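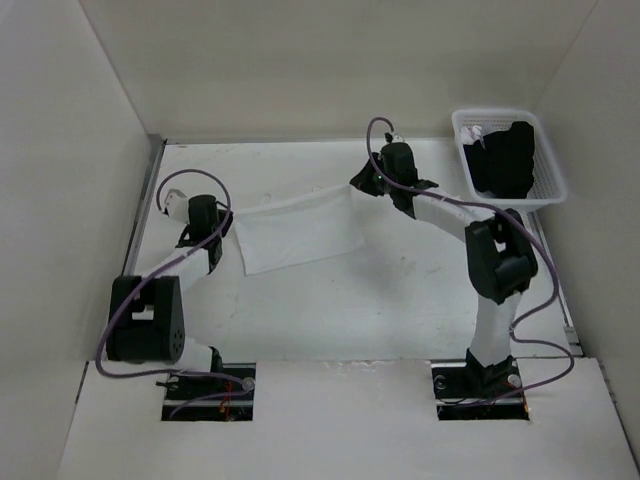
Folding corner: thin whites, black things, and one very good basket

Happy new year, folders! The December issue was all wool and storage bags, and the replies I got were nearly all about the opposite problem: the flimsy stuff. Handkerchiefs, tray cloths, thin white cotton that slides around and never ends up square. So this item is for you, and I have been looking forward to writing it for weeks.

Start with the top edge. I used to grab a thin cloth by the middle and shake it, and then spend ages smoothing out what I had just done to it. Josiane Pons set me straight at our last get-together. Take the two upper corners, one in each hand, and pull gently until the edge between them is a straight line. A few small creases along it are fine, they come out under your palm later. Then lower the bottom edge to the table first and let the rest follow it down. It takes a few tries to get the feel of it, and then you won't want to do it any other way!

If one corner lands higher than the other, pick up that side only. Lifting the whole thing again just gives you a new slant to fix. 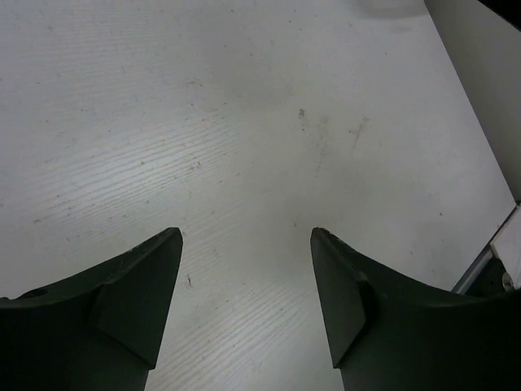

I am a big believer in a bare, smooth table for this. A bedspread grips the cloth, and a towel is worse. Wipe the table down and dry it well before you put anything white on it. Old stains that have set into the surface don't matter much, but crumbs do, and so does anything sticky (I have lost a good napkin to jam). Monique Collet asked about white cloth on a white table, where you can hardly find the edges. Her own fix is lovely: she sets a lamp low on one side so the hem throws a little shadow. I tried it last night and it works beautifully.

Now, loops and straps. Lay the piece flat with the strip they hang from running straight across in front of you, and let them hang toward you while you square up the rest. Tuck them in at the very last fold. Shiyu Hou tucks hers first and swears by it, so try both and write in, I would love to know who wins.

And keep a basket at the back corner of the table. I like plastic ones with little holes in the sides and a thick rim that doesn't bite your fingers. Black clothes stay in there until every white piece is folded and put away, because black lint on thin white cotton will have you picking at it all evening.

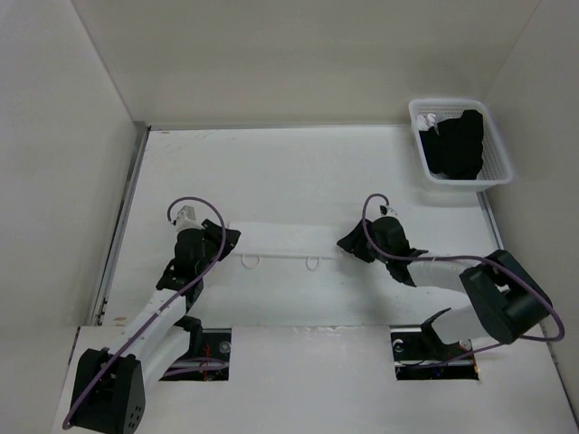

A flat white piece with its two loops toward the front, and the black fabric waiting in the basket.

Hamidreza Daneshvar is bringing his folded linens to the next swap table, 30 pieces in all, and if you have ever seen his corners you will want to come early. Bring something thin and difficult of your own and we'll work on it together. Next issue I'm taking on fitted sheets, so please send me your methods, your questions and your worst failures!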